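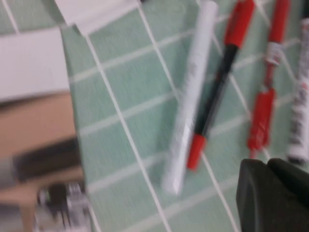
Doaa Ragab reckons you can tell how a craft morning is going by how many pens have lost their caps by ten o'clock, and she told me so before I'd even got my coat off. Fair enough! Pens are what this news is about, so I'll let her have the first word.

I run the Skellville drawing room, and from November we're opening a free marker library. You come in, borrow a set of markers and a cutting mat, take them home for 7 days and bring them back. We've got 70 sets ready to go and more than 400 pens altogether (my kitchen table has only just recovered).

The idea came out of our lettering evenings. People kept asking which pen to buy, and I kept saying try a few first, and then they'd go off and spend a fortune on the wrong ones. A chunky red for posters, a double-ended one for when you can't make up your mind, something paler for filling in – you don't know what suits your hand until you've used it for a bit.

Every set goes out with a gridded mat. I'm a bit of a bore about mats, I admit. The lines keep your letters straight if you're ruling up a card, and your table stays clean when the ink goes over the edge of the paper.

Hazem Ashour will be on the desk in the mornings and Samah Morsy in the afternoons. Both of them will test your pens on scrap paper when they come back, so please don't be offended. Dried-out ones get swapped, no charge and no telling off.

Akberg, the stationery shop on the corner, has given us 200 sheets of card for the opening morning, so do come and scribble on it. Doors open at 9.30am and the kettle goes on a good while before that.

To book a set or ask me anything at all, pop in or ring the drawing room and ask for Ynyr Nicholas.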